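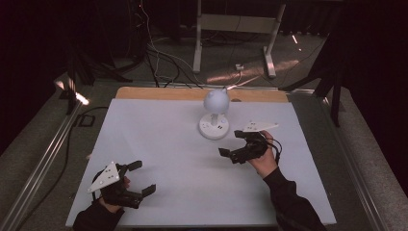
Chapter 6
Who Draws the Lines? Wards, Maps and Local Power

Pull up a map of your town council's wards and look at it for a minute. Some of the borders will make sense right away: a river, a rail line, a main street. Others will zigzag down an alley, swing around a single block and come back again. Every one of those turns was a choice, and somebody in a meeting room argued for it. I find these arguments some of the most exciting in all of local politics, and I hope you'll be hooked by the end of the chapter!

We start in Nindale, a river town with 16 wards and a long habit of leaving its map alone. New housing had filled the fields on the east side, but the ward lines still ran where they did when cows lived there. One eastern ward had grown to three times the size of its neighbor. A vote cast there simply counted for less.

Gladys Mohamedi, a first-term council member, asked for a new map in December. Her colleague Obadia Langat was against it. He wasn't being stubborn — his ward took in the old mill district, where families had voted together for generations, and every draft he saw split it down the middle. Both of them had a fair point, and you'll meet that same clash (equal numbers on one side, communities kept whole on the other) in nearly every case we study.

The public hearing drew 130 people, a huge crowd for a town that size. Read the minutes in Section 6.2 slowly. They're wonderful. People talk about school bus routes, a shared playground, which side of Briltby Road floods first. Hardly anyone mentions a political party, and yet the whole evening is about power.

Later sections move to Griremeo, where an outside panel draws the map, and to Riquelme, which has no wards and elects its entire council citywide.

Before you read on

Find out which ward or district you live in, and who represents it. Then write down where you think its borders are, and check.

Key terms: ward, at-large seat, redistricting, community of interest, public hearing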